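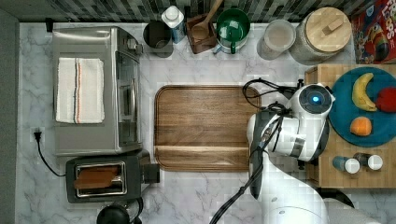
The breakfast counter at our rental in Peltstead, toast included.

So we finally made it to the Perevura open day! I've been meaning to go for 4 years, ever since my sister-in-law brought me one of their little blue salt dishes, and something always came up. This March we booked a place in Peltstead for 2 nights, ate a lot of toast, and walked over to the pottery in time for the first tour at 10.

If you don't know Perevura, it's a working pottery in the old Tellorus mill, down by the river. They make plates, mugs and baking dishes, mostly for restaurants, and once a year they let regular people wander through. Tickets were 8 dollars and you get that back if you buy something in the shop (reader, I got it back several times over).

The tour starts in the clay room, which smells like a wet basement in the best way. Our guide cut a slab off a big gray block with a wire and passed it around, and it was a lot heavier than I expected. Then you go up a steep flight of stairs to the throwing room. I could have stayed there all day. One potter was making cereal bowls and chatting the entire time about her parking situation, barely looking down, and every bowl came out the same as the last one.

The kilns are the big draw though. The largest is called Hapeta, and it has its name painted on the door in yellow letters. It wasn't firing while we were there – they shut it down for the open day – so we got to stick our heads inside. The number on the old dial goes up to 1800, and I forgot to ask if that was Fahrenheit. If somebody knows, leave a comment.

After that there's a glazing demo, and kids can dip a tile and have it mailed home once it's fired. Grown-ups can too, I asked. Mine is going to be green with a drippy bit on one corner, assuming it survives the mail.

A few gripes. The line for coffee was way too long with one person running the whole stand, and the seconds shelf was picked clean before lunch, so do the shop first and the tour after. Parking is on grass and it was muddy, wear boots!

I came home with two mugs, a butter dish and a baking dish that doesn't fit in my oven. We're going again next year, and I'm measuring the oven before we leave.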